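Community kitchen program extends low-cost pressure cooking classes to six sites

Residents looking to reduce the cost of the evening meal will have more places to learn how this spring, after Brellus Community Services confirmed that its pressure cooking classes will be offered at six neighbourhood centres.

The free program, delivered with kitchenware supplier Gradido, teaches participants to prepare family meals in a single pot using dried beans, barley, root vegetables and cheaper cuts of meat. It began in August at the Brusteo Road centre, where 200 places were filled before the first class was held.

Program manager Danai Koutsoukos said many households already owned an electric pressure cooker and had stopped using it.

"People told us the appliance was at the back of the cupboard and the manual had gone missing," Ms Koutsoukos said. "We start with rice and a plain lentil soup, and by the second week most participants are cooking a full dinner."

A total of 684 residents have registered for the coming term. Priority will be given to those who missed out on a place in the first intake. 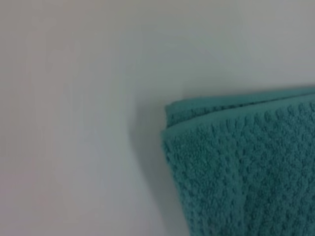
What participants will cook

Each course runs for four weekly sessions. The opening session covers the safe use of the lid and valve, followed by a red lentil and pumpkin soup. Later sessions move on to beef and barley stew, chickpea curry and a rice pudding made with long-life milk.

Recipes have been written by Iresha Jayasinghe, a dietitian with the organization's health team. Ms Jayasinghe said the menu had been planned so that ingredients bought for one dish would be used up in the next – half a cabbage left from the stew, for instance, goes into the curry.

Participants are asked to bring an apron, a clean tea towel and a lidded container for taking food home. Cookers, knives and chopping boards are supplied at every site. Anyone with a food allergy should advise staff when registering, as recipes can be adjusted with a few days' notice.
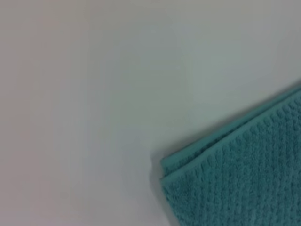
A folded teal towel on a pale surface.

Appliance lending to continue

Households without a pressure cooker may borrow one for the length of the course. The lending service is coordinated by Cristian Salazar from the Brusteo Road centre, and borrowers will be required to show proof of address when collecting an appliance. Replacement sealing rings are available at the front desk at no charge.

Mr Salazar said cookers should be returned with the inner pot washed and the lid stored upside down. Late returns delay the next borrower, and a reminder will be sent by text message on the Monday after each course ends. 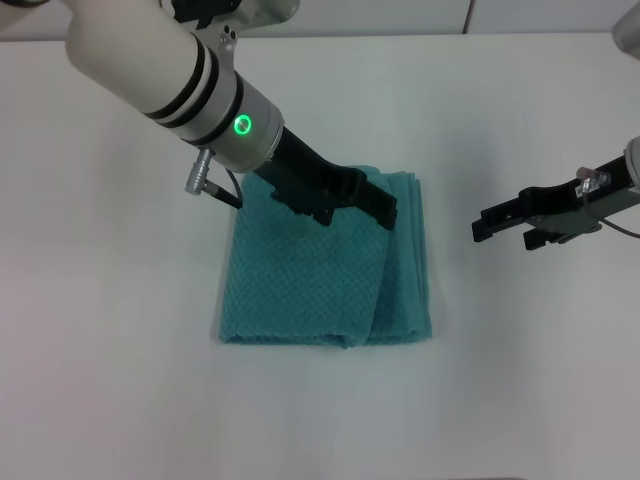
Evening sessions will be added at two of the centres in response to requests from shift workers and parents. These will begin at 6:30 p.m., with a supervised homework table for school-aged children in the adjoining room. Daytime sessions will continue to start at 10 a.m.

A printed recipe booklet will be given to all participants at the first session. A large-print edition can be requested through the program office, and translated editions are in preparation.

Registration may be completed in person at any Brellus centre or by telephone during office hours. Residents already on the waiting list do not need to register again and will be contacted directly with the details of their nearest class.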